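Search this site Search Student projects

Trays and Foil: Packing Small Parts on a Shared Work Table
Project report, second-year Product Handling

1. Purpose

Our project looked at how small flat items should be laid out on a table before they are packed. The parts came from Plallby, a parts supplier, who send out trays and holders in mixed boxes and get complaints about scratched surfaces. We were asked to suggest a layout that a new packer could learn in one shift.

We worked on a white table, as dark parts are easy to find on it. The drawback is that it marks easily. Scuffs and specks show up after a short time, and we wiped it down between sessions.

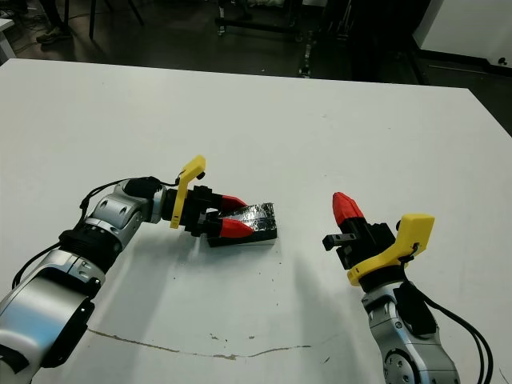
Hajar Bouzid

2. Foil

The foil-topped piece has a black base and was the hardest item to deal with. Foil creases when it is pressed, and once creased it does not go flat again. We tried sliding the piece, lifting it by the ends and holding it across the middle. Holding by the edges of the base left the fewest new creases. Younes Kabbaj wanted a sheet of tissue between the foil and the next item. It worked, but it slowed us down, so we kept it for the top layer only.

3. Layout

We compared 4 layouts. The first was a single row along the far edge, which meant too much reaching. The second had everything stacked at one side and gave the most scratches. The third put large items to the left and small ones in the middle, all lying flat with a clear gap between them. The fourth was the same with the items turned end-on, and took up less table. 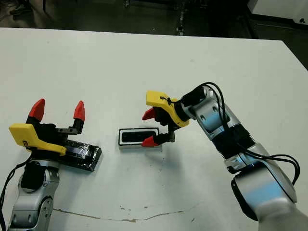
Fig. 2. Black tray and white holder with black insert, laid flat.

The third layout was the one we chose. The black tray has a raised rim, so it can be picked up without touching the glossy part. The white holder is shallow, and it helps to have bare table around it.

4. Results

Over the whole project we packed 1,675 items. Of these, 38 had a mark that was not there at the start. Most came from the stacked layout. We did not test boxes in transport, and the supplier's own benches are narrower than ours, so the gap between items may need to be smaller there.

5. Further work

A printed mat with outlines would be worth trying. We had one drawn up but it arrived too late to use.

Report handed in 2018-07-21

Contact the department | © Wirkilon College | Back to top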